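From: Geeta Ahuja
To: avley-frontdesk
Subject: Re: key cards for June

Jawad Cheema wrote:
> Do we reorder the same cards from Plusico or switch? I count 381 left
> in the drawer and we need 398 for the June group.

Reorder, please, but only a box of 40. Palley wants to look at a new design in the fall and I don't want a lot of old stock by then. I'd keep the golden-brown color. Guests can find it in a bag.
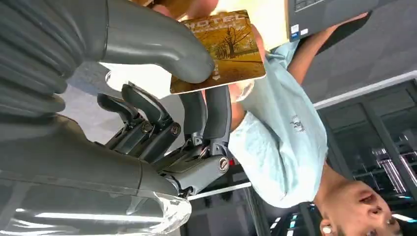 Golden-brown key card, held at the edges.

Please also set 2 aside for the night desk. They ran out again at 11 p.m. and had to wake me up.

Geeta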